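4.3 Where the lid step went wrong

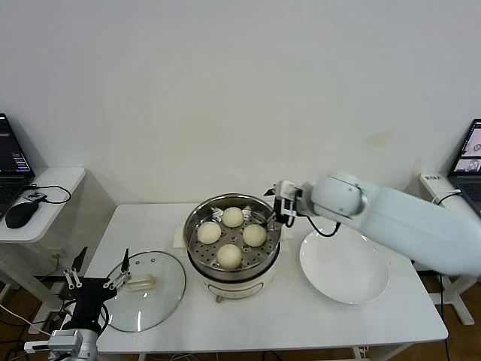
Figure 5. Bun transfer at the Prosser bench: steamer with four buns, glass lid to the left, plate to the right.

I'll own up to this one — the stall was my fault. We ran 60 trials of the bun task and 41 finished clean. In 12 of the others the left arm closed on the lid handle, lost it partway up and kept going as if it still had it. Our Vestton controller only checked finger width, and a clear handle gave the wrist camera very little to work with. The right arm then started its reach with the lid still on the pot, and we hit the stop button every time. I'd set the force limit too high to catch any of that, having copied it over from the Forneck cup trials. We've since lowered it and added a lid check before the right arm is allowed to move.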